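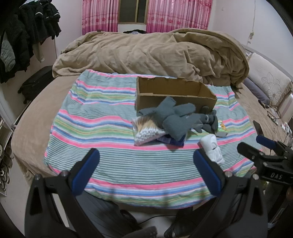 Gripper trial, bed set-up. Cardboard tray, grey plush, glove, cotton swabs, bottle.

2025-09-18

Right, notes on the Clellico hand-held gripper before I forget which grumbles were mine and which came from Anjana. We've got the kit on approval and Kerslake want a yes or no on buying a second set, so this is me thinking out loud, sorry.

First the good news. It's comfy! I expected my wrist to be moaning by lunchtime and it wasn't. The squeeze is light, the fingers come back when you let go, and I got through 42 saved takes without having to stop and fiddle with anything (compare that with March and the Gollach one, where I spent more time with a screwdriver than with the gripper). I like the blue pads too. Fleece is easy, the glove is easy, the bottle on its side is fine if you come at it square and a pain if you don't, because it wants to roll off down the blanket and you end up chasing it.

Soft bed under everything does change how you work. You push down, the blanket gives, and you've gone lower than you meant. I've started hovering a bit and then closing late. Anjana says she does the opposite and just leans in, and her takes look no worse than mine, so I won't write that up as advice.

Less good: the Bokbridge software that comes with the kit. It's 900 a year on top of the hardware, per seat, and the upload queue still hangs if you close the laptop lid. I lost the name tags on a whole batch and had to type them in again. Their help desk answered quickly, I'll give them that, but the answer was "please keep the lid open". Hmm.

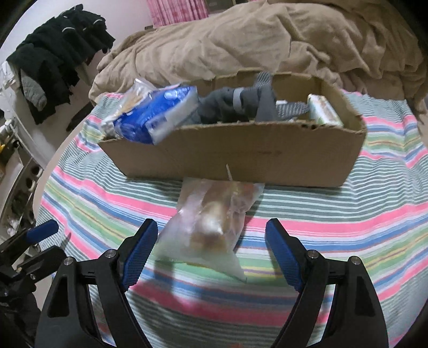 Bagged things are what I'd want to test properly before we sign anything. A bag gives you loads to grab and hardly any of it is the thing you're after, so you can get a lovely firm pinch on a fistful of plastic and still not know what the weight will do when you lift. The bread roll is a good one for this, with the bag all crumpled round it, and I'd go for the roll itself and take the bag along with it. Anjana would go for the loose plastic. We should do a set each way and label them separately, otherwise they'll all go in as "bag" and we'll never untangle it.

Money, for when Kerslake ask: the quote is 3,000 for the second set with the case and spare pads. Spare pads on their own are 42 a pair, which made me laugh out loud (same number as my takes, easy to remember at least). I've asked whether the software seat can be shared between two grippers if we never run both at once. Waiting to hear.

Disk: take 604 is the last one copied over. Anything after that is still only on the laptop, so please don't wipe it!

Leaning yes on the gripper, no on the second seat. Anjana to add her bit underneath.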